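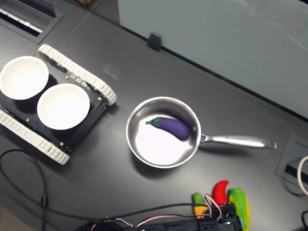 Dandenitz Institute of Technology / Department of Mechatronics / Robot Manipulation Laboratory

Handout 9: Case study of a grasp fault on the pick-and-place bench
Corina Nistor
Revised May 6, 2019

Read this before the lab session. You will need the fault log from the course folder.

1. Task

The bench task is to pick up toy vegetables one at a time and put each into a saucepan or into one of two bowls carried on a tracked vehicle. The vehicle is parked and its drive is disabled for the whole run. The arm controller is the Fekete unit used in Handout 4. Grasp planning runs in Durnerine.

2. What went wrong

In January the arm was sent to pick up a red chili pepper. The planner placed the closing point too low. The finger met the pepper from above, and the arm kept moving down until the force limit tripped. The limit was set to 80 N. The log shows contact at 54 N and a stop 1,774 ms later. No one was hurt. One fingertip pad was replaced.

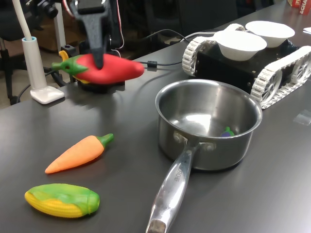 Fig. 2. Finger in contact with the red pepper; saucepan in the foreground, tracked vehicle behind it.

3. Causes

3.1 Height error. The planner assumed that every object lay directly on the tabletop. An object resting on something else, or on another object, has a higher top surface than the model expects.

3.2 Force limit. The value of 80 N came from an earlier task with metal parts and was never changed. For soft plastic objects it is far too high.

3.3 No check on closing. The controller reported "grasp complete" from the commanded finger position. The measured position was logged but not compared with it – a stalled finger and a good grasp gave the same result code.

3.4 Cables. Wiring along the gripper and loose cable on the table were not part of the collision model. They played no part in this fault. The Irncombe report on a similar cell lists a snagged cable as the first event, so treat them as a separate hazard.

4. Rules for the lab session

Set the force limit before enabling the arm, and write the value on your run sheet.
Keep hands outside the marked area while the arm is enabled, including when it is standing still.
After a force stop, press the emergency stop before touching the gripper. The finger may still be loaded.
Do not clear a fault code until your partner has copied it down.

5. Problems

a) From the log, plot contact force against time and mark the point where a limit of 9 N would have stopped the arm.
b) Write a test that tells a stalled finger from a closed grasp using measured position only. State what it misses.
c) Section 3.1 can be fixed with a depth reading or with a slow guarded approach. Compare the cycle times, using the speeds in Handout 4.

Hand in the plot and the test code together.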